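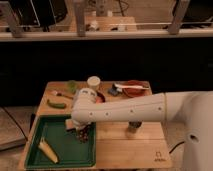 Corn in the green tray, a whole lot of table still to go!

OK, table thread, because last month's one on the fridge door got 1,553 views and so many of you wrote back with your own systems. I read all of them. I am trying half of them. This one is about my favorite thing in any kitchen, the one-tray clear.

The whole idea: one shallow tray, front corner of the table, and you clear in passes. One kind of thing per pass. Produce first, always produce first.

Why I love it so much - you never stand there wondering what to pick up next. If the pass is produce, then the cup can wait and the plate can wait. Your brain gets to have a rest.

So on this table the produce pass is the corn (done, in the tray, lying on a slant, perfect), then the long green one lying right behind the tray, then the leafy one way at the back corner. Three things and that's the pass!

The green on the green tray gets me every time by the way. Yellow corn against it looks SO good. I used to have a gray tray and everything in it looked like it was waiting at the dentist.

Tray talk, since you always ask. You want low sides. Raised enough that corn can't roll off, low enough that you're not reaching down into a bucket. Mine have all come from the Clastemex outlet on Leclerc Street, and they sell seconds in a bin by the door. Go early in the day, the bin empties out by lunch.

Size matters more than I thought it would. My first tray took up half the counter and just turned into a second counter. A pile with a rim on it. If the tray is small you have to empty it, and the emptying is when things really get put away.

Second pass is dishes. Here you've got the white cup at the back, the dark bowl in front of it, and the reddish-brown oval plate over on the other side. I love that plate color. It makes a plain sandwich look like you planned it.

The bowl is a special case!! There's something reddish-orange in it. Full bowls do not go in the tray with the other dishes. I've done it. I've carried a tray with a full bowl of soup in one corner, two steps, and then I was washing a wall.

Full bowl rule: it travels alone and it travels last. You can put it down on the bare table once everything else is gone and enjoy how nice it looks there by itself for a minute. I do this with a bowl of tomatoes most of November and it makes me happy every time I walk past.

Third pass is handles. Anything with a handle, I don't care what it does. There's a little one with a pinkish handle over by the edge, and a white one that looks a bit like a toothbrush lying right across the plate.

Things lying across plates are sneaky, so pull them off BEFORE you do the dish pass or you'll be lifting a plate with a seesaw on it. So yes, I know, I've just told you handles go third and now I'm telling you one of them goes first. The passes are a guide, people. Bend them!

If I were being strict I'd slide the white one down next to the pinkish one and have the handles all together by the left edge. That's a tiny move and it makes the third pass one grab.

Last pass is what I call the smalls. Every table has smalls. Here it's the flat dark blue one in front of the plate and the little dark upright one standing out in the middle. I couldn't tell you what either of them is and it doesn't matter for the pass, which is the beauty of it.

I keep a jar for smalls at home. I emptied it out once and counted and there were 51 things in there. Bread clips, a key, a domino, so many rubber bands. I put most of them back, I'm only human, but the key turned out to fit the shed!

A few replies to answer while I'm here.

"Why not start at the back and work forward?" You can! I've tried it both ways. Starting at the back means reaching over everything, and I have long sleeves on most of the year, so that ends with a cup on the floor. Front corner for the tray, nearest thing first, and the path opens up as you go.

"Do you line the tray?" Dish towel if it's wet produce. Nothing if it's corn. I did buy one of those grippy liners and it was lovely for a week, then it started holding on to crumbs like it was saving up.

"Does this work with kids?" Oh it's the best with kids. Let them call the pass. Mine calls "green things" and then we have to collect everything green, which on a table like this one would be the long veg and the leafy one and then a big argument over whether the tray should go in the tray.

"What about a table that gets used for five things a day?" That's my table. Breakfast, mail, homework, chopping, puzzle. I clear it twice, once after breakfast and once before I start supper, and the in-between mess I let be. It has a right to exist.

The light wood helps too, I think. Everything shows up on it. I grew up with a dark table and you could lose a spoon on it in full daylight. On a pale top there's no hiding, even the little dark things stand right out.

If you've got a dark table, do the clear in daylight or put a lamp low at one end. You'll be amazed what turns up. I found a whole lime.

Oh, and oil for wood tables! I've been using Breltine, the plain one with no lemon in it. Thin coat, leave it while you make coffee, wipe it off with an old T-shirt. It does smell for an evening, so open a window. Mine's had two coats this year and the water rings have gone very faint.

Small confession. Sometimes I do the produce pass and then stop, and have a snack, and look at the tray. A tray with one ear of corn in it is a really cheerful sight. Then I get going again.

Go try it tonight and tell me which pass you hated. I want to hear about your smalls, especially the weird ones. I'll collect the best ones into a post the way I did with the fridge magnets (76 of you sent magnets!! I'm still going through them).

Next thread is the drawer under the toaster. You know the one. It doesn't close at my house at the moment and I've been opening it sideways with a spatula, so it's time.

Corn tip before I go, because somebody always asks: leave it whole until you're ready to cook it, butter it hot, and put the salt in the butter. So good!

- Namosar

We use cookies to remember your settings and keep you signed in. By continuing to browse you accept our cookie policy. Accept / Manage choices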